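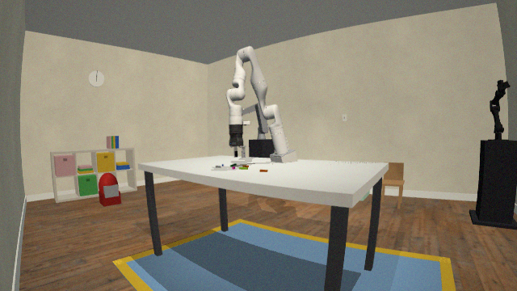 Zanow desk, white top, 84 bucks on sale. Had mine since March so figured it was time for a review.

Assembly: took me 122 minutes, alone, with the radio on. Instructions are all pictures and step 6 is printed upside down. Bolts fit fine. The allen key they give you is junk, use your own.

Sturdy? Yes. I do taxes and sewing on it, machine going full speed, no wobble. My old Vogler shook so bad the coffee moved. Legs are screwed on tight and have stayed that way, I checked them once over the summer.

Top marks easy tho. Red pen came off with dish soap, blue did not. Get a mat. Edges are a bit hard on the forearms if you type all day, I put a folded towel there and forgot about it.

No drawer, no cable hole, nothing. I stuck a power strip underneath with tape. Fell off twice. Screws now.

Delivery was late and teh box had a hole in one corner, desk was OK. Customer service answered in a day, polite.

Would I pay the full 300? No way. On sale, sure, buying a second one for my daughter.

4 stars

Gunther Engelhardt
21 December 2018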